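Tadby Building Users' Group
Minutes of the May meeting
Held in Room 331, May 4, 2026

Present: Sølve Lundgren (chair), Ettore Negri, two from Drirnik, two from Krishnan, the whole of Horkus (one person), and four from the second floor who had come for the parking item and stayed when they found it was last.
Total: 11, which is a quorum with one to spare.
Apologies: the print room. Drirnik's third representative sent apologies after the meeting had ended. These are recorded with thanks.

1. Minutes of the last meeting

Agreed as correct, apart from item 4, where "the sink was discussed at length" should read "the sink was discussed." Krishnan felt the original was pointed. The minute-taker has no comment.

2. Matters arising

2.1 The dripping faucet. Fixed. It now drips in a different place, so it goes back on the list as a new faucet matter.

2.2 The key to the supply closet. Found in the supply closet.

2.3 The lost umbrella. Still lost. The owner asked that it stay in the minutes. It stays in the minutes.

2.4 The coffee fund. It stands at 40 dollars. Last month it stood at 60. No coffee was bought in between. The chair suggested we move on while we were all still friends.

3. The two white desks in Room 331

3.1 Background, for the second floor. The desks were pushed together in the winter to make one long surface for everybody. The understanding was that the near desk would be for work and the far desk would be kept clear for people to lay things out. The understanding was never written down. We are writing it down now.

3.2 The state of the far desk was reviewed. It has a row of things along the back of it, and the row has the look of something that plans to stay. The following were read into the record by the chair: a white plastic box with faint gray printing on the lid, a bowl of something orange, a bottle of Heinz sauce, a yellow sponge, a pen, and a game controller. The bowl is pale green and was generally admired. Its contents got a cooler reception.

3.3 There was a side discussion on whether the orange pieces were carrots or tomatoes. Drirnik said carrots. The second floor said tomatoes and would not be moved. The chair ruled that food is food, and that the rule on food would be the same either way.

3.4 The rule on food was then looked up. There isn't one. There is a rule on soup, from before Horkus moved in, and Krishnan asked if sauce could be considered a kind of soup. After more time than the question deserved, it was agreed that it could not.

3.5 Agreed: food may be eaten at the far desk and goes home or to the kitchen the same day. Sauce lives in the kitchen cupboard, with the other sauces, of which there are plenty. The bottle has a perfectly good cap and will travel well.

3.6 The sponge. Horkus pointed out that the kitchen had been without a sponge and that here was a sponge. No connection between the two facts was alleged. The sponge goes to the kitchen.

3.7 The game controller. Asked whose it was, the room went quiet and looked at the carpet. It will be put in the drawer marked "misc." and can be claimed from there, no questions asked, or at most one.

3.8 The pen stays. A desk should have a pen.

4. The cork board

4.1 This was the main business of the evening and took up most of the 60 minutes we had booked.

4.2 The board was bought for the wall by the door. It has a reddish-brown wooden frame, which was a compromise between the people who wanted oak and the people who wanted to spend nothing. It is at present lying flat on the near desk, where it has proved useful in the way anything flat is useful, and things have been put on it.

4.3 As far as notices go, the board carries a pale green sticky note near the upper right, held with two push pins. The chair observed that sticky notes come with their own means of sticking. Drirnik replied that the pins were for safety. More of the green notes are in the clear container to the left of the board, so supply is not the obstacle.
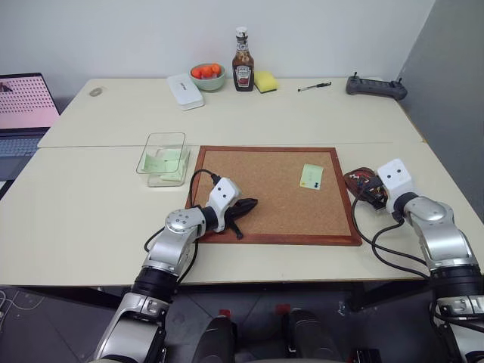 Ettore Negri asked whether we had to hang it at all. He had got used to having it on the desk, he said, and in his experience people read a notice better when they are leaning on it. On the wall by the door it would be at the one spot in the room that everyone passes at speed. He would sooner give up the wall than the table version, and he wished that to be minuted in full.

4.4 It has been minuted in full.

4.5 Krishnan said that a board on a desk is a placemat. The second floor laughed, and Ettore asked for that not to be minuted. The group voted that it should be.

4.6 The chair brought the discussion back to the practical question of fixings. There are two hooks in the wall by the door already, left over from the old calendar. They are not level with each other. One school of thought says to hang the board from them and let it lean. Another says to take them out and start again, which would mean borrowing a drill, which would mean asking the print room, who were not present and whose apologies should perhaps have been read more carefully.

4.7 Cables. It was noted that before the board can be lifted anywhere, the things lying on it and the black cables beside it have to be moved, and that the person who puts a thing on the board takes the thing off. This goes for straps, wires and anything with a strap or a wire on it. Horkus asked if it was meant personally. It was meant generally, with Horkus in mind.

4.8 Condition. Drirnik raised a concern that a board used as a work surface will end up dented and that pins won't hold in it. Krishnan had brought along a pin and an opinion. The opinion was that cork forgives a good deal and that the frame is the part to worry about, since it is the frame that people knock when they reach across. The chair asked if anybody had in fact looked at it up close before forming a view.

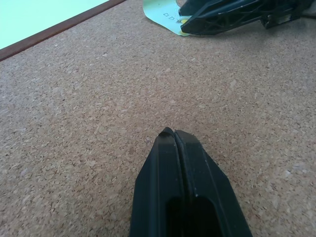 The general feeling was that cork is meant to have things done to it, and that a cork board in perfect health is one nobody has used. Drirnik accepted this but would like felt pads on the back corners, so that whichever surface the board ends up against, desk or wall, is spared. Felt pads were approved. They come out of the coffee fund, as there is evidently no coffee to pay for.

4.9 What goes on it. A lively ten minutes. The proposals were: room bookings; a list of who has borrowed the good scissors; a "thank you" corner (second floor); a "please stop" corner (Krishnan). It was felt that the last two would fill at very different rates. Room bookings and the scissors list were approved. The corners were sent back for more thought.

4.10 One note, one matter. Notes come down when the matter is finished. Notes on which the writing can't be read come down as soon as somebody has failed to read them.

4.11 Decision. On a show of hands, the board goes to the wall by the door, leaning or otherwise, for a trial until the next meeting. If by then it has carried no more notices than it does at present, it comes back to the desk and Ettore gets to say so. Ettore asked how many times he would get to say so. Once.

ACTION: Sølve Lundgren to ask the print room about the drill.
ACTION: Horkus to clear the board and coil the cables.
ACTION: Drirnik to buy felt pads. Receipt, please. A real one this time.

5. The white box

5.1 Held over from item 3, where it was skipped. The printing on the lid is too faint to be of help and opinions on what the box is for ranged from first aid to sandwiches. One of the second floor offered to open it. The chair said that a box on a shared desk should be opened by its owner, and if no owner comes forward, by the chair, with a witness. The second floor volunteered to be the witness.

ACTION: Box to be claimed or opened, in that order.

6. Room 331 bookings

6.1 Krishnan has booked the room every morning in May "in case." The group would like to know in case of what. Krishnan will release the mornings that turn out not to be needed, the evening before, by note on the board. It was remarked that this gives the board its first customer.

6.2 Pushing the desks apart. Anyone who needs two separate desks may separate them and must then put them back together. Lift them, both ends, with a second person. The marks on the floor are from the time this was not done.

7. Parking

7.1 The second floor had prepared a statement. We had run out of time. The statement is attached in spirit and will be first on the agenda next month, ahead of the faucet.

8. Any other business

8.1 Ettore wished to know if the good scissors were the ones with the orange handles or the ones that cut. They are different scissors. The list is for the ones that cut.

8.2 The umbrella owner repeated the request under 2.3.

The meeting closed when the lights in the corridor went off. The next one will be later in May if the room is free, on which see 6.1.

Corrections to Sølve Lundgren, on a green note, one pin.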